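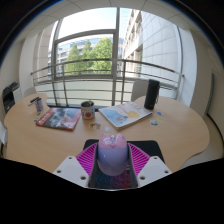 The desk school

At Flotora's serviced offices, the people who used to set the desks out every evening are now teaching machines to do it. They turn out to be very good teachers.

Yung-ching Hsu can put a computer mouse down on a table in a way that makes you want to clap. She lowers it, waits a beat, opens the grip and backs away without so much as a nudge. Then she picks the mouse up and does it again, coming in from a slightly different side, and again after that, humming a bit.

For years her job was the evening reset. Flotora lets out desks and meeting rooms by the day, and every evening each one has to go back to how it was: mouse by the mat, magazines squared up, cups gone, chairs in. Hsu and her colleagues did it by hand, floor after floor, from six until the small hours. Now a robot called Tai does a share of the tabletops, and Hsu works afternoons, showing it how.

She does the showing with a hand-held gripper, a pair of ridged fingers with a camera looking out over them. There is no robot in the room while she works. She holds the tool, does the job the way she has always done it, and the recording goes off to be learned from. Tai has the same kind of fingers on the end of its arm, so what her grip sees is close to what Tai's will see later on.

I had expected something much more technical. I'd pictured engineers with laptops and a cleaner standing politely to one side, and what I found was a cleaner running the show (she has a proper title now, task lead, and she's very pleased with it) and an engineer, Tien-fu Yang, fetching things when told.

"I know how the software learns," Yang told me. "She knows what a finished desk is. Mine's the easier half."

That phrase, a finished desk, took up a surprising amount of the afternoon. How near to the mat is near enough? Does a magazine have to lie straight, or only look as if someone meant it? The old crew had answers to all of this and had never once written them down. Writing them down was the first thing the project asked for, and Hsu says it was the first time in her working life that anyone upstairs had wanted to know.

The mouse has been the big subject this month. It's small and rounded, it slides, and it's easy to knock. Take hold too far forward and the back swings round; squeeze too high and it pops out like a bar of soap. Hsu comes at it low, with the fingers well open, and closes late. The first batch of mouse recordings was 500 long. Yang wanted variety, so she moved the other things on the table around between goes, and now and then she did one a bit badly and put it right, which is just the sort of thing a robot needs to have watched.
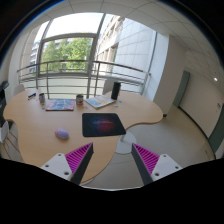 Did anyone lose their job when Tai arrived?

Nobody on the evening crew was let go. Two people left that year, one to retire and one to move nearer family, and their posts were turned into daytime training jobs filled from the same crew.

That was agreed in writing before the first robot came through the door, and the person who pushed hardest for it was Eliseo Arriaga, the shift supervisor. He is a big, cheerful man who still does three evenings a week and has strong views about dusters. He had seen automation go wrong at a previous employer, a bottling place, where the machines came in over a holiday and the staff found out when they got back.

"I said, if it's learning from us then we're the ones who get the hours," he says. "And the pay for it. You don't teach for cleaning money."

Trainers get more per hour than they did on the reset, and they finish in time for supper. Arriaga reckons the second part matters more. Jui-lin Shih, who joined the training side in December, has two boys at primary school and used to see them awake only at weekends. When I asked her what had changed she talked for ten minutes about homework, with real relish, and didn't mention robots at all.

There are grumbles, and I was glad people felt able to share them. The tool gets heavy on the wrist after an hour, so everyone swaps over and has a sit down. The work is repetitive in a new way. Cleaning a floor, Shih says, you can let your mind go wherever it likes, but recording you have to think about your hands the whole time. She came home the first week more tired than she'd ever been from hoovering. And the evening shift is quieter now with a smaller crew on, which Arriaga minds quite a lot. He liked the noise.

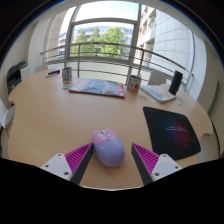
Fingers either side of the pink and lavender mouse during a recording, with the dark mouse mat to the right.

Tai itself, when I finally met it, was slower than I'd hoped and much more charming. It rolled up to a table, considered, and set a mouse beside its mat with enormous care. Then it met a mug it didn't like the look of and called for a person. A light comes on, someone wanders over, the mug is dealt with. Siu-ming Kuo, who runs the building, keeps a list of every call and passes it to Hsu in the morning, and that list decides what gets taught next. Handles, mostly, at the moment. Pens are on the way.

Kuo is open about what the thing can't do. It doesn't wipe. It won't touch anything with liquid in it, or anything that looks personal, a rule the crew insisted on. It can't tell a tenant's treasured bit of paper from rubbish, so paper stays with the humans. On a good night it resets 700 desks across the buildings, and the crew go round after it with cloths and finish off.

What I keep thinking about is the library. That's their name for it, the full collection of recordings, now past 3000 and kept under the names of the people who made them. Yang can call up any one. He showed me a magazine being squared to a table edge and Hsu, across the room with her back to us, glanced round at the screen for a second.

"That's Jui-lin," she said. "She always does the left corner first."

Next on the timetable is chairs. Arriaga has volunteered, and he has already told Yang that the tool is going to need longer fingers.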